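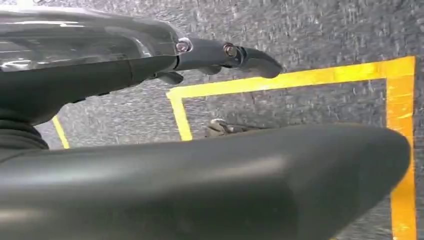 Vumska planner and perception: minutes of software review

Held 5/3/25, small meeting room, 10.00 start
Present: Irena Zawadzka (chair), Comfort Agyeman, Zbigniew Lis, Kaiwen Zou
By phone: Tymofii Tkachenko
Minutes: Z. Lis

1. Minutes of the last meeting
Agreed, with one change. Item 4 said the new Kotov detector "works". Comfort asked for this to read "ran without crashing". Changed.

2. Detector on the wrist camera
Kaiwen reported on the tape-zone runs with the new detector. It finds small metal parts on the carpet well enough while the gripper is open and high up. Close in, the lower finger fills much of the view and the part is half hidden behind it. The detector then either drops the part or puts the box on the finger itself.
Kaiwen's proposal is to mask out the fingers using the joint readings. Irena asked how good the joint readings are. Kaiwen said good enough. Irena asked for a number and there wasn't one.
Comfort pointed out that the supplier's demo only ever showed clear views from above, and that we took it on largely on the strength of the demo. She does not want a second detector on top until we know how often this one fails at close range. Tymofii thought that was too harsh, as the speckled carpet is harder than a plain floor. Comfort said customers have carpet.
Action: Kaiwen to log every lost part from the last 12 runs, with gripper height, before any masking work begins.

3. Zone edges
The planner takes the corner of the yellow tape as its reference. Tymofii said the corner fit is steady when both strips are in view and jumps when a finger covers one of them. He has a fix that holds the last good corner for 2 seconds. The chair was not keen — a held corner hides the fault and the log will look fine. Left open. If the fix goes in, it must write a line to the log each time it is used.
Action: Tymofii.

4. Move to the Litgate planner
Zbigniew had read through the Litgate notes. The claim is that replanning becomes roughly seven times faster. He could not find what it was measured against. Our own delays are mostly waiting on the camera, so a faster planner may simply wait sooner. Kaiwen would still like to try it on a branch. Agreed, two days at most, no merge.
Action: Kaiwen, after item 2.

5. Horrocks visit
They would like to see a live pick. Comfort against, Tymofii for, Irena undecided. To be settled once the item 2 log has been read.

6. Any other business
Zbigniew asked again for the replay tool to stop overwriting old runs. Tymofii said this was on his list. It was on his list last time.

Next meeting: late May, date to be sent round by Irena.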